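20/04/2018

Got to the unit at Midport before eight and had the place to myself until Nermin came in with the post. The delivery from Sabbagh had come at last, 381 for the lot with carriage, which is more than I wanted to pay but less than Nodix were asking. I signed for it, put the invoice in the green folder and made tea.

Spent the first hour on the grey boards. The idea is simple enough. Every small part gets its own pocket so that nothing rolls about on the bench or ends up under a cable. The processor goes in the raised rectangular surround and the other sockets take whatever else belongs to the job. I was doubtful about these when Nermin first drew them in November. My view was that an egg box would do the same. I have come round to them, mostly because I can find things.

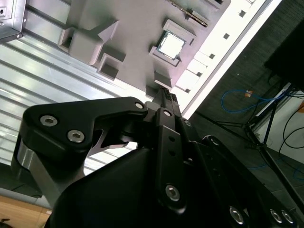
*Photo: Nermin Gökçe*

Had the processor out on the board with the silver side showing. I went through the paperwork for it and found the order number was wrong by a digit, so I rang Morkari and was kept waiting for most of a cup of tea. They have it down as 3,718 and I have it down as something else entirely. The woman was civil about it and will send a corrected note. Wrote the right number on the front of the folder in biro.

Nermin wanted to talk about the slots. She thinks the long one for the strip should sit at more of a slant and I think it is slanted enough. We left it. She has another version half drawn and will print it whatever I say, so there was no point going on.

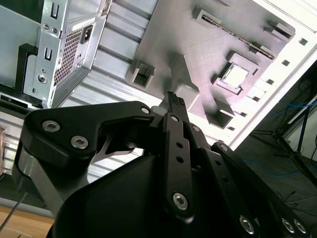
*The grey plate, with the long slot near the top.*

Lunch was cheese and pickle, eaten standing up. Leen Chamoun rang at ten past one about the rent. It is going up to 936 from the summer. I said I would have to think about it, though I don't know what there is to think about, as there is nowhere else with parking and a proper loading door. Must write to her by the end of the month.

After that I tried standing the processor up instead of laying it flat. There is a holder for this lower down the board, with a bracket that comes over the top edge of the chip and a ledge underneath. I prefer it upright. Flat, you have to get a fingernail under the edge, and mine are cut short. The printing on the lid is very faint and I gave up on it without my other glasses. Must bring those in. They are on the kitchen windowsill at home.
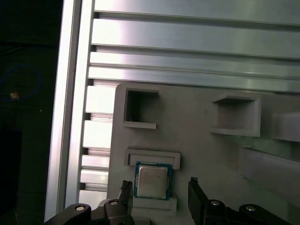 *Processor upright in its holder, other pockets behind.*

Nermin's complaint about the square pocket is that the walls are too thick and waste plastic. Mine is that it is dark inside and a small screw would be lost in there. Both noted on the sheet. She has also asked for a reel of something in a different colour, and I have said no until the present one is used up.

The last job was to write down the power supply for the parts list. I like to copy from the label itself, as the boxes are often wrong.
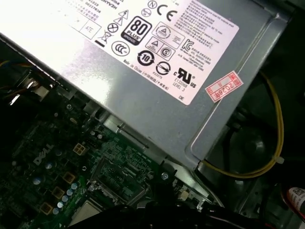 I put "80 PLUS Bronze, made in China, E132068, Level 3" in the book and left out the rest. The Korean I can't read, and the smallest print is beyond me in any language. Half the marks on these labels I have copied out for years without looking up, and the only ones I could explain to anybody are the bin and the lightning bolt.

Swept up at half past four. Nermin took the letters to post and I locked the side door, then went back and checked it. Rain on the way home and the bus was late.

To do: letter to Leen, glasses, 10 small labels for the drawers, milk.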